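Equipment planning meeting, 4 July 2020
Held by phone. Themba Botha in the chair. Minutes of the last meeting were agreed with one change: the Drolley quote was received in March.

**1. Grippers for the clothes folding work**

Themba went through the present kit. The home sessions use hand-held grippers, one for each hand, and the clothes are sorted and folded on a bed or table. The finger pads are the part we replace most often, and the spares box is nearly empty.

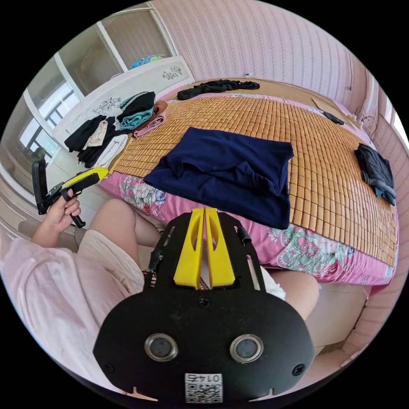
*Item 1: folding work on a bed, hand-held grippers with yellow fingers.*

Two suppliers were compared. Setetti can deliver sooner but sells fingers only as part of a full set. Morka sells them singly and will match our present slot size. It was agreed to stay with Morka for fingers and to ask Setetti for a price on complete grippers.

Agreed: order 4 grippers and 26 spare fingers. Themba to place the finger order.

**2. Robot arms**

The Pomare arms remain on the plan for next year. Two are wanted. The meeting did not want to pay a deposit until the folding work has been tried on a hired pair. Drolley will hire by the month, with delivery charged on top.
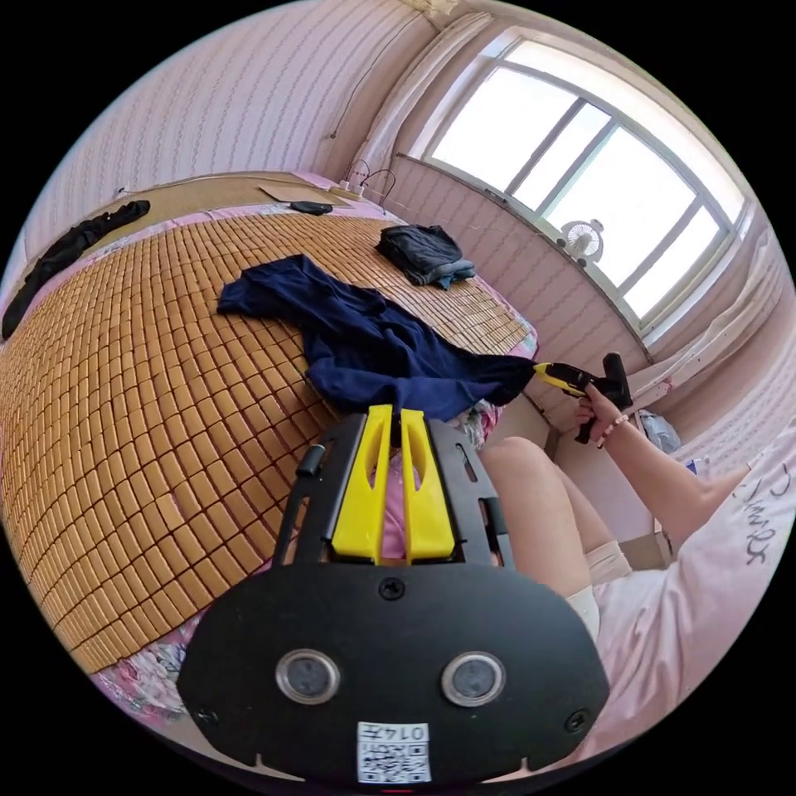
There was some discussion of what the arms should be tried on first. Trousers and long sleeves were thought harder than towels, and the trial should have both. Floor space was raised again. The Drolley stand is wider than the one we measured for, so the figures in the room plan need redoing before a hire date is fixed.

Agreed: get the hire terms in writing. No deposit to Pomare for now.

**3. Budget**

Spares to have their own line from now on and not come out of general stores. Carrying cases held over.

**4. Any other business**

Old chargers to be labelled or thrown out. Next meeting when the Setetti price is in.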